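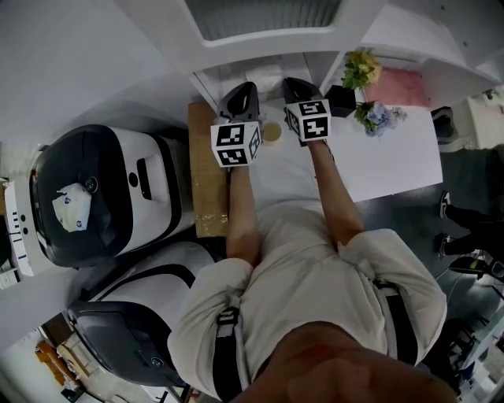 The shift supervisor at Golob has worked in packing and table preparation for 11 years, and for most of that time the job was done by hand, start to finish. Last February the company began bringing in machines from Fledon, and some of her staff moved over to teaching them.

"People thought we were going to get a box with a button on it," she said. "What we got was a second job. Somebody has to show the thing how to pick up a cup."

Showing it means working at a table with a gripper in each hand, doing the same task over and over while the movements are recorded. A session lasts 50 minutes, followed by a break. By the end of the spring the team had logged 2,601 recordings, and she keeps the tally on a sheet by the door.

She did not like it at first. "You lose your fingers. You know how to do something, you've done it for years, and now you're doing it with a pair of tongs. I was slower than my first week here."

The harness took getting used to as well. Two of the older workers asked to have their turns shortened after their shoulders got sore, and management agreed. The straps are now adjusted for each person before a session begins – something she says should have been done from the start.

Golob employs 57 people at the site. She said no one has been let go because of the machines, but three people who left over the summer were not replaced. She brought that up herself.

"They tell us it's for the heavy work and the night work. Fine. I'd like that in writing."

Pay was the other sore point. Recording was first treated as ordinary floor work, at the ordinary rate. After two meetings the company added a small supplement, paid by the session. She thinks it is still too low for what it takes out of people.

"You can't drift off. When I pack, I can think about dinner. When I record, if I bump something, we do it again."

Some of her younger colleagues prefer it. One has asked to train as a technician with Fledon, and she signed the form. Others want to stay on the packing line, and so far they have been allowed to.

Asked whether the machines are any good, she took a while to answer. "With a cup, not bad. With flowers, no. They squeeze."

Her next session was at 2:30, and she left to get her straps fitted.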